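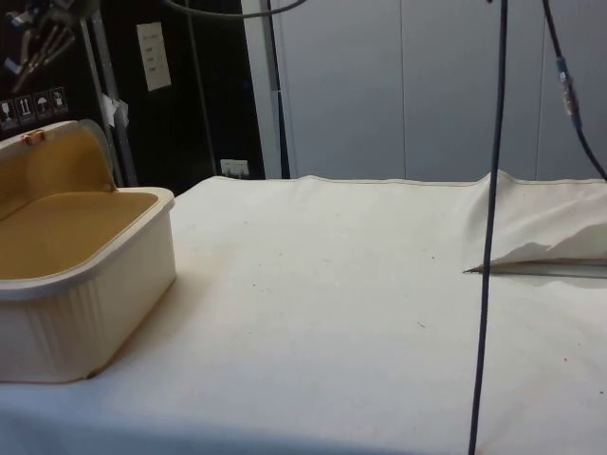
24 Aug 2019

Hi Seon-mi,

You asked for a catch-up on the Promeo chat module before the second half of the grant gets released, so I'll try to cover everything you listed plus a couple of things you didn't. Sorry it's long. I wrote most of it on the train.

## Where the module is

The short version is that the module installs, it works on the three shop platforms we promised, and Lendholm has been running it on their live store since the end of spring. The chat window opens from a little tab at the bottom of the page, the customer types, and the message lands in one shared inbox that the whole support team can see. No more forwarding things to each other by email!

We now have 15 shops on the test version. Lendholm is by far the biggest and the rest are small, mostly one or two people selling things like tea, bike parts or yarn. I had hoped for a few more mid-sized stores (you'll remember I was pretty confident about that in January) but they all want to see a finished price list first, and I don't blame them.

Things that are finished and that I'd be happy to demo any time:

- the shared inbox, with the "claimed by" label so two people don't answer the same customer
- saved replies, including ones with the order number filled in automatically
- opening hours per team, with a different greeting when the shop is closed
- the order lookup panel, which shows the last few orders next to the conversation

The order lookup took way longer than it should have. Two of the platforms hand over order data in more or less the same shape, and the third one does its own thing with refunds, so a partly refunded order was showing up as two separate orders. Gil-soo rewrote that part from scratch in the end. It's much cleaner now and I'm really pleased with it, but it ate most of our slack for the spring.

## What slipped

Translation. We said the module would ship with five languages and right now it has 2, English and Korean. The Thai text is done, Nipon Wattanapong did a lovely job on it, but the line breaks come out wrong in the narrow window on phones and I don't want to put it in front of customers like that. Spanish and German are with the translator. I'd guess they'll be in the next release, though I've said that before, so please hold me to it.

The other slip is the reporting page. You can see how many conversations came in and how long people waited for a first reply, and that's all you can see. The export button is there but grayed out. Lendholm asks me for it every single time we talk – fair enough, they need the numbers for their own managers – and it's the next thing on Gil-soo's list after the bug I describe below.

## The July bug

I'd rather you hear this from me. For part of one afternoon in July, messages sent while a shop was switching from "open" to "closed" were saved but never appeared in the inbox. They weren't lost, they just sat in the queue with no team attached. Woo-jin Jang at Lendholm spotted it when a customer phoned to ask why her chat had gone quiet.

We found 465 messages in that state across all the test shops. Every one of them was put back in the right inbox the same evening, and I wrote to each shop myself. Most were very nice about it. One left the test, which stings a bit, but they were on the fence already and I've left the door open. (The 15 above is without them.)

There's a temporary fix running now: anything without a team goes to the shop's default inbox. The proper fix means changing how opening hours are stored, and Gil-soo is about halfway through that.

## Speed

The chat window used to slow down page loading on cheap phones and we got plenty of grumbling about it. Masanobu Hosoda had the idea of loading only the tab first and fetching everything else when somebody taps it, and wow, what a difference. The part that loads with the page is now well under our target. I ran it on my mother's old phone over the weekend and it was fine, even with her terrible wifi.

## Money

We're close to plan. Hosting cost less than I budgeted and translation cost more, and the two nearly cancel out. I haven't touched the line for outside security testing yet. Namalport have quoted for it and can start once the opening hours work is merged, and I'd like to keep that money exactly where it is even if something else runs over. The spreadsheet is in the shared folder, second tab.

## What's next

1. Finish the opening hours change and remove the temporary fix.
2. Turn on the export.
3. Get Thai working on phones, then add Spanish and German.
4. Security test with Namalport.
5. Connect to Hyun, so shops that already keep their customer notes there can see them beside the chat.

The Hyun connection is the one I'm least sure of. Their documentation is thin, and I've had one reply from them to four emails. If we can't get a test account soon I'd like to swap it for something smaller, maybe file attachments, which more than 100 customers have asked for through the feedback form. Could you let me know if a swap like that needs a formal change request or if an email is enough?

Also, the reporting form still has my old phone number on it and I can't edit that field. Can someone at your end change it? The new one is in my signature.

Call me whenever, mornings are best.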